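Prarkis Shop Talk > Off Topic > Can a machine do the boring chores yet?

cordwrangler
Joined: December

Every bench I have ever owned ends up the same way. Power strips on top of power strips, cords in knots, stuff that has nothing to do with anything parked next to it. My wife says the kitchen is no better. So I'm asking the folks here who follow this: is there anything you can buy, or even almost buy, that will clear a table like that? I don't mean a vacuum that bumps into chair legs. I mean pick it up, wind the cord, put it in the bin.

drornholm_dave
3 August 2018

Short answer, no. I run two machines at work that load blanks all day and never get tired, and I love them. Every blank is the same and sits in the same spot. Move the tray an inch and the whole thing stops and hollers for me. Now think about your kitchen table!

Deming Lei

I think Dave is too gloomy. Arms can already grab a block or a cup pretty well if you give them time. It's the floppy stuff that gets them. A cord has no shape until you pick it up, and then it has a different one. This is the kind of table I mean:
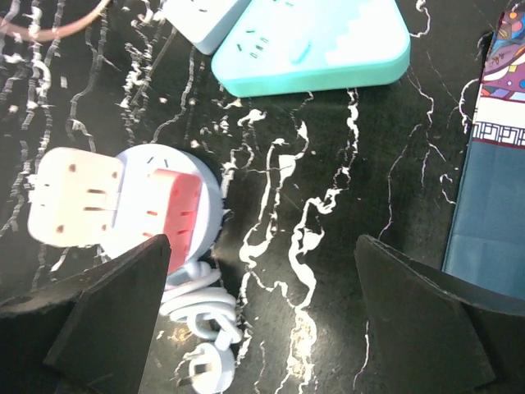

Two arms, a power strip, cords: 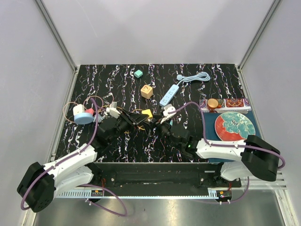 A block I would trust to a machine tomorrow. Same with a cylinder, a cube, most anything stiff that fits in the jaws. A coiled cord with a plug on the end, well, which part do you grab? Pull the wrong loop and you've made a knot. People do this without looking while talking on the phone, and I still can't write down how I do it.

drornholm_dave

So we agree, you're just nicer about it. Also who is paying for two arms to save me five minutes?

Bergþóra Mogensen

I don't agree with either of you, sorry. You keep asking for it to be done the way a person does it. I don't care if the cord is wound pretty. If it lands in the bin I'm happy — my teenager doesn't wind them either. And slow is fine, it can work all night. My mother has bad hands and would take slow over nothing.

Deming Lei

Okay, that's fair. "In the bin" is a lot easier than "wound up."

kocsis_fan14

Bergþóra, what about plates though? I would let one have my cords all day long. Not my grandmother's dishes. One drop in 100 is way too many when there are only eight of them left.

Bergþóra Mogensen

Ha, no, the good dishes stay with me. Start it on socks.

drornholm_dave

Socks are floppy too. Just saying.

cordwrangler

Thanks all. Sounds like I'm clearing the bench myself this weekend. Dave, if I get some of those stick-on cord ties, do they hold up in a cold garage or do they peel?

drornholm_dave

They peel. Get the hook and loop kind and screw down a strip of wood to hang them from.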